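Notes on Mauss, second pass

I reread The Gift in April, this time with a pencil and the footnotes open in a second copy. My first pass, years ago, took the book as a theory of generosity. On a second reading it is mostly a theory of obligation, and the three duties (to give, to receive, to return) do very uneven amounts of work. The duty to return gets nearly all the argument. The duty to receive gets a few pages. 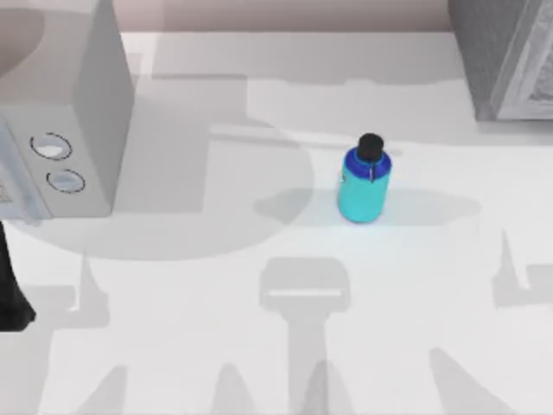 The hau problem

Mauss explains the return of gifts through the Maori term hau, which he reads as the spirit of the thing given. The standard objection comes from Lévi-Strauss: Mauss has taken a native account of exchange and promoted it to an explanation. I used to accept this without much thought. I now think it settles less than it claims. If the structure of exchange is unconscious, we still need to say why people who take part in it feel bound, and hau is at least an answer to that question.

Sahlins reads the same passage as being about yield: what the gift produces in other hands must come back to the giver. Nhyira Yakubu, who read a draft of this post, thinks his reading is too close to profit. I would say it is close to increase, and that profit is a narrower word. We did not settle it.

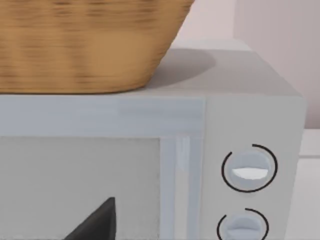

Where Bourdieu helps

Bourdieu adds time. A gift returned at once is a refusal, and a gift returned in identical form is a swap. The delay lets both sides treat each act as free. This is a good correction, but it has a cost – the actors are now always hiding something from themselves, and the theorist is always the one who sees it. Mirjana Shehu raised this in our reading group, and I have no reply to it yet.
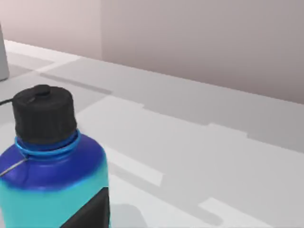
Still to do

Check the potlatch section against Boas. Read Derrida's Given Time past chapter 2, where I stopped last time. Hajnalka Dudás has lent me her copy of Weiner's Inalienable Possessions, with 37 slips of paper in it, so that comes first. I also want to go back to the closing chapter of Mauss, on social insurance, which I skimmed both times.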